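Hovura
Home / Grippers and tooling / Plona linkage gripper kit

Plona linkage gripper kit, dark finish
Stock code PLN-33
Availability: in stock. Next batch due December.

Two-finger linkage gripper for small bench arms. Supplied as a kit of flat plates, pins, fingers and housing. Servo, wrist plate and camera bracket are chosen separately to suit the arm. Assembly needs a screwdriver, a set of hex keys, a small file and an evening.

The Plona was drawn up at the shared workshop in Plinby by Ornella Morelli, for an arm that had to work on kitchen items set out on an ordinary table. The first version used a rack and pinion and jammed on dust from the router in the next bay. The linkage version has no exposed teeth. It has stayed on the same arm since, with one change of pins and one change of finger pads.

Mechanism
Each finger is carried on an outer link and an inner link. Both links pivot on metal pins, and the pin heads stay accessible from the front when the gripper is assembled, so play can be checked without taking the unit off the wrist. The two sides mirror each other and are driven from a single crank inside the housing. The fingers remain parallel through the full stroke.

Full opening between finger faces is 100 mm. The fingers close to contact. There is no spring return; if power is lost the servo gearing holds position until it is back-driven by hand. Do not back-drive quickly.

Thin-walled items are best taken at the rim, one finger inside and one outside, with the finger faces square to the wall. Curved walls touch the pad on a line only, and a bowl held at one side will tend to rotate about that line. Lower closing force and a slower lift give better results than a harder grip. Soft pads are fitted as standard and may be replaced with the ribbed pads listed under spares.

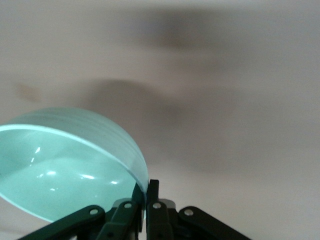
Plona at the rim of a translucent pale green bowl. Four linkage pins visible.

Glossy and translucent items can be awkward for vision. Highlights on the inside of a bowl move with the wrist and are easily taken for edges. If the controller picks a grasp point from the camera, mask the finger area and fit the rim as a single curve. Diffuse overhead lighting is preferable to a desk lamp.

What is in the kit
Outer links, pair
Inner links, pair
Fingers with soft pads, pair
Housing, front and rear
Crank and drive link
Pins, washers and retaining clips
Screws for housing and servo
Printed assembly sheet

Not included
Servo
Wrist plate (state arm model when ordering)
Kristiansen camera bracket
Controller, cable and power supply

Specification
Type: two-finger, parallel, linkage driven
Opening: 100 mm
Supply to servo: 7 V
Finger fixing: one screw per finger, from the side
Service interval: 2000 cycles
Pin fit: push fit in plates, running fit in links

Assembly notes
File the sprue marks off the links before fitting anything. A raised edge on an inner link will rub on the housing near the closed position and shows up as a small step in the servo current.

Fit the pins dry and work both sides through the full stroke by hand. The links should fall under their own weight. If one side is stiff, swap the washers from front to back before reaching for a reamer. Oil is not required and collects sawdust.

Centre the servo before fitting the crank. The crank will go on one spline out in either direction and the gripper will appear to work, but the fingers will meet off-centre and the servo will stall against the housing at full opening. The assembly sheet has a line drawn at the correct angle. Lay the crank on the line.

Finger screws are tightened last, with the fingers closed on a strip of card. Check that both faces pinch the card along their whole height.

Camera bracket
The Kristiansen bracket bolts to the wrist plate and looks along the fingers. Both fingertips should appear in the lower half of the view when the gripper is open, with clear table between them. If only one fingertip is visible the bracket has been fitted to the wrong pair of holes. 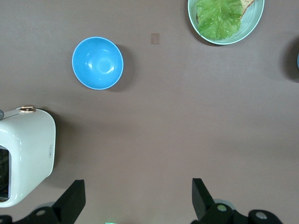 Wrist view, fingers open above the table. Blue bowl, white toaster, plate with lettuce and bread.

Set focus for the working height, then lock the lens ring with a dab of nail varnish. Re-run the hand-to-camera calibration whenever the bracket screws have been loosened, including after a pad change if the bracket was moved to get at the finger screw.

A matt table surface is worth having. Pale tops with a polish on them give reflections from ceiling lights, and a grid calibration done on one will be poorer at the edges. Small pieces of tape are sufficient as position marks and can stay down between sessions.

Leave room around upright items. The linkage arms swing outwards beyond the fingers as the gripper opens, and the clearance needed at table level is wider than the opening alone. Approach with the fingers only as wide as the item requires. Taller items such as toasters should be entered in the controller as keep-out volumes even when they are not part of the task.

Suitability
The kit is intended for light items on a bench or table. It is not sealed and should not be washed. Wipe the pads with a damp cloth. Pads are not rated for food contact; for bread, leaves and similar, use disposable sleeves over the fingers and allow for the sleeve thickness in the closed position.

It is not suitable for hot items or for lifting anything above a person. Keep hands out of the linkage when the servo is powered. The gap between inner link and housing closes fully and will catch a fingertip.

Maintenance
At each service interval remove the clips, push out the pins and look for bright wear on one side. Turn a worn pin half a turn once; after that replace it. Links seldom wear before the pins do. Check the housing around the servo screws for cracks, particularly on arms that have been run into the table.

Spares
Soft pads, pair
Ribbed pads, pair
Pin and clip set
Inner link, left or right
Outer link, left or right
Crank

Left and right are as seen from behind the gripper, looking towards the fingertips. Orders for links are often returned on this point. If in doubt send a photograph with the order.

Drawings
Cutting files for the plates are supplied on request to owners of the kit, for personal repair. Hole sizes in the files are nominal and will need adjusting to the cutter used.

Related items
Wrist plates
Kristiansen camera bracket
Plona finger blanks, undrilled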